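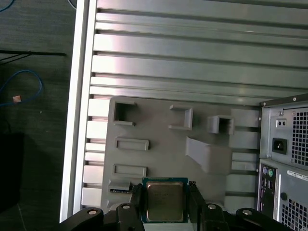
Section 5: Installing the Processor

Read this section in full before opening the processor package. The steps apply to the Stevora practice board and to standard desktop boards of the same socket type.

CAUTION: Static electricity can damage the processor. Wear a grounded wrist strap during all steps.

CAUTION: Do not touch the contacts on the underside of the processor or inside the socket.

1. Disconnect the power cord and lay the board flat on a clean, firm surface.

2. Release the socket lever and raise it fully. Open the load plate, if one is fitted.

3. Hold the processor by two opposite edges, with the metal heat spreader facing away from the socket.

4. Match the corner mark on the processor with the mark on the socket.

5. Lower the processor straight down. Do not slide it or press on it. If it does not sit level, lift it out and check the alignment.

6. Close the load plate and return the lever to its locked position. Some resistance is normal.

NOTE: Light scuffs on the heat spreader do not affect installation. Remove old thermal paste with a lint-free cloth before fitting the cooler.

NOTE: Return an unused processor to its tray at once. Replacement trays may be ordered from Arkwood under part number 683.

Proceed to Section 6, Fitting the Cooler.

Revised August 30, 2024. Approved by Lumturie Hoxha, Technical Publications.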